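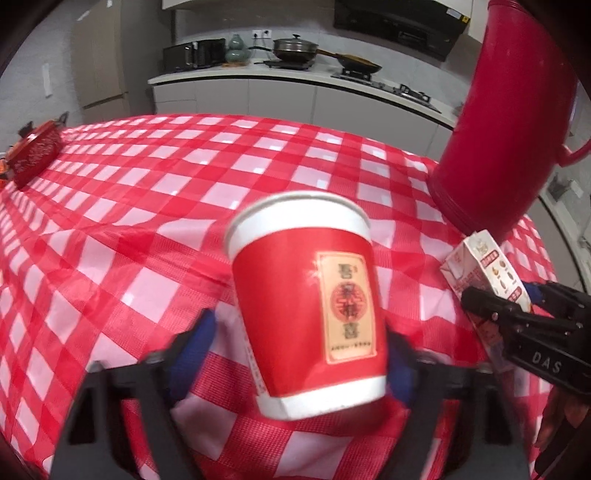

Nurkholm abre em julho a sua primeira casa de chá em Grostelgate, com mesas compridas e vontade de conversa

A Nurkholm, que há anos vende chá a granel e louça de mesa a partir do seu armazém de Stokcombe, tem o enorme gosto de anunciar a abertura da sua primeira casa de chá, em pleno bairro de Grostelgate, durante o mês de julho. Era um projeto antigo, daqueles que vão ficando na gaveta e que voltam à mesa em todos os jantares de Natal da empresa, e é com muita alegria (e algum nervosismo, confessamos) que agora o partilhamos com os nossos clientes, fornecedores e vizinhos.

O espaço ocupa uma antiga papelaria de esquina e tem lugar para 30 pessoas sentadas, quase todas em mesas grandes, de partilhar. Foi uma escolha pensada: quem entra sozinho acaba muitas vezes por ficar à conversa com quem está ao lado, e quem vem em família não precisa de andar a juntar cadeiras. Mantivemos o chão original, recuperámos as montras e guardámos o velho balcão de venda, onde agora se pesam as folhas à frente do cliente, como sempre fizemos em Stokcombe.

A carta abre com sete chás servidos todo o ano, entre verdes, pretos e um oolong tostado que já tem os seus fiéis, e vai mudando no resto conforme a estação e o que for chegando dos produtores. Para comer haverá bolos simples, torradas, sanduíches pequenas e, ao fim da tarde, uma sopa do dia. O pão e a pastelaria vêm da padaria Ng, vizinha de porta, que amassa de madrugada e nos vai entregar duas fornadas por dia, a segunda mesmo a tempo do lanche.

A casa funcionará das 10h às 19h, e a primeira hora será sempre mais sossegada, sem música, a pensar em quem gosta de ler o jornal ou de trabalhar um bocadinho antes de o bairro acordar por completo. As reservas só serão necessárias para grupos com mais de sete pessoas. Também aceitamos pedidos para batizados, aniversários, festas de casamento e outras ocasiões que mereçam um bule à altura, dentro da casa ou fora dela, desde que nos avisem com alguma antecedência para podermos preparar tudo com calma.

Na semana de abertura, os primeiros 100 clientes levam para casa um saquinho da mistura criada de propósito para Grostelgate, um chá preto suave com casca de laranja e um toque de canela. Demorámos a acertar com a receita, houve discussões acesas sobre a canela, e ficamos ansiosos por saber o que os vizinhos acham do resultado!

A loja de Stokcombe continua aberta nos horários habituais, tal como as encomendas por correio, e o catálogo completo de chás e louça pode ser consultado nas duas moradas. Os jornalistas que queiram visitar o espaço antes da abertura, provar a carta ou pedir mais informações podem contactar o gabinete de comunicação da Nurkholm, extensão 1112, durante as manhãs.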